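The blocks at the bottom of the box

Wooden building blocks rarely wear out. They get lost under sofas, chewed, left in gardens and passed on to cousins, but a beech block that has stayed indoors will last longer than the cupboard it is kept in. That makes them an awkward product for the people who sell them, and a good one for the people who buy them second-hand.

Grirkeck has been making blocks since the year its founders took over a former chair works outside Plumska. The workshop still turns out one main line, a set of plain and coloured rectangular pieces sold under the name Lostance. The full set has 190 pieces and comes in a cotton sack. The workshop sells 4,000 sets a year, most of them to nurseries and primary schools, with a rise in orders every August before the new term.

The shape has hardly altered. Each block is a flat rectangle, small enough for a three-year-old to pick up with one hand. A block can lie flat, stand on its long edge or stand on its end, and it is the last of these that causes most of the noise in a nursery. Children between two and four tend to lay blocks in rows. Later they stack them, and later still they start to lean one against another, which is harder than it looks. Two blocks tipped together to make a roof will slide apart on a polished table and hold quite well on cloth.

For that reason the surface matters nearly as much as the blocks. Carpet is too soft and tall towers lean. Bare floorboards are good for height and bad for the neighbours downstairs. Many parents settle on a thin mat over a table or a hard floor, which deadens the sound and gives a little grip. The pattern on the mat makes no difference to the building, though plain wood does tend to get overlooked on a busy print when it is time to tidy up.

Colour is a matter of argument in the trade. Gisler, which supplies the stains used on the Lostance blocks, offers a long list of shades, and Grirkeck takes only a few of them. The stain is thinned with water so that the grain shows, and the blocks are tumbled afterwards to take the sharpness off the corners. Some schools ask for plain wood throughout. Others want colour because it gives children something to sort by before they have much interest in building.

In most homes the two kinds end up mixed. Sets are added to at birthdays, a bag comes from a charity shop, and after a few years the box holds blocks from several makers in sizes that nearly match. The near misses are the trouble. A difference of 2 millimetres is nothing in a single block and enough to bring down a bridge when it is repeated along a wall. Anyone putting together a second-hand set should stand the blocks side by side on a flat table and take out the ones that are too tall.

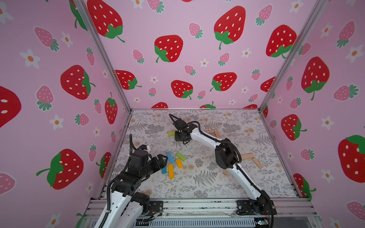

Arne Reinholz would leave the colours out altogether. He wrote to us in April 2021, after our last piece on wooden toys, to say that his daughters had fought over the yellow blocks for years and had never once fought over a plain one. He now keeps the coloured ones in a separate tin and brings them out when somebody asks.

Cleaning is simple. Wipe the blocks with a damp cloth, spread them out on a towel and leave them overnight. They should not be soaked or put in the dishwasher, as the wood swells and the colour lifts at the edges. A rough corner can be rubbed down with fine sandpaper. Plain blocks may be given a very thin coat of linseed oil, left to dry fully before they go back in the box.

Replacement Lostance blocks are sold in bags, plain or coloured, from the workshop shop in Plumska and by post.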